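Two changes to shared reports in Zamham go live with the next release. Both affect account admins, and one of them needs a small amount of work before January if your team sends scheduled reports to people outside your organization.

## Report folders now carry their own access settings

Until now, access to a saved report was set on the report itself. If you had a long list of cost reports, you had to open each one and pick the groups that could view it. One customer account we worked with had 526 saved reports, and most of them used the same 2 or 3 groups.

With this release, you can set access on a folder. Any report you save to the folder picks up the folder's settings. Existing reports keep the settings they have today until you move them or select **Apply folder access** from the folder menu.

To set access on a folder:

1. Go to **Reports > Folders** and select the folder.
2. Open the **Access** tab.
3. Add the groups that can view or edit reports in the folder.
4. Select **Save**.

A report can still have its own settings. If it does, a small key icon shows next to its name in the list, and the folder settings are ignored for that report. Subfolders take their settings from the parent folder, up to six levels deep.
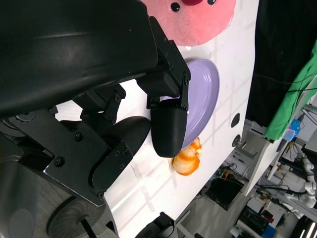 Coetzee, Dec 1, 2022

## Scheduled reports to outside addresses

The second change is to scheduled delivery. Email addresses outside your verified domains must now be on an approved list before a report can be sent to them. The list is kept under **Settings > Delivery > Approved recipients**, and only account admins can edit it.

Schedules that already include outside addresses will keep running until the end of January. After that, the report still goes to everyone inside your domains, and the outside addresses are skipped – the schedule itself is not turned off. Skipped addresses are written to the delivery log with the status "Not approved."

You can add addresses one at a time or upload a CSV file with one address per line. Wildcards are not supported. If you want to see which addresses are affected, run the **Outside recipients** report, which is in the Admin folder on every account.

Customers who connect through Stisport single sign-on do not need to verify their domains again. Domains are read from the Stisport connection each time it syncs. If a domain is missing, check that it is marked as active on the Stisport side and then run the sync by hand.

## Smaller items

- The Keltach export connector now retries a failed upload three times before it sends an alert. The wait between tries cannot be changed yet.
- Report names can include slashes again.
- The date picker on the billing page opens on the current month. It used to open on the month of the last invoice.
- Fixed: deleting a group left its name in the folder access list until the page was reloaded.

The old per-report access page stays in the menu for now under **Reports > Legacy access**. Changes made there are saved as report-level settings, so they will override the folder.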